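Category: Home and Everyday Science > How Things Work

How does a fridge stay cold?

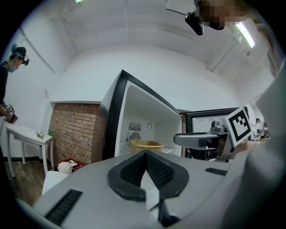 Elżbieta Pawlak
Science writer, Jardine Kids

A fridge doesn't make cold. It takes heat out of the food and the air inside, and lets that heat go into the kitchen. If you put your hand near the back or side of a fridge that has been running for a while, you may feel the warmth.

The job is done by a liquid called a refrigerant, which travels around and around in thin pipes. In the pipes near the inside of the fridge it turns into a gas, and it soaks up heat as it does this. Then a pump called a compressor squeezes the gas, which makes it hot. The hot gas moves through pipes on the outside, gives its heat to the room and turns back into a liquid. The humming noise you hear at night is usually the compressor.

What is the fan for?

Cold air is heavier than warm air, so it sinks. Without any help, the bottom of a fridge can end up colder than the top. Some fridges have a fan to move the air about. The mini fridge in the photo has a round fan cover on its back wall, with a square grille above it. Air needs room to move, so don't push a big tub of yoghurt up against a grille.

What does the knob do?

Many small fridges have a knob for choosing how cold they get. Food should be kept at 5 degrees Celsius or colder. Ask an adult before you turn the knob – milk can freeze if it is set too cold.

Why do we shut the door?

When the door is open, cold air spills out near your feet and warm air from the room takes its place. The fridge then has to work harder to take the heat out again. A soft rubber seal around the door helps to keep the warm air out once it is closed.

Try it at home

Put a fridge thermometer on the top shelf and leave it overnight. Write down the temperature at 9 in the morning, then move it to the bottom shelf and check again the next day. Which shelf was colder?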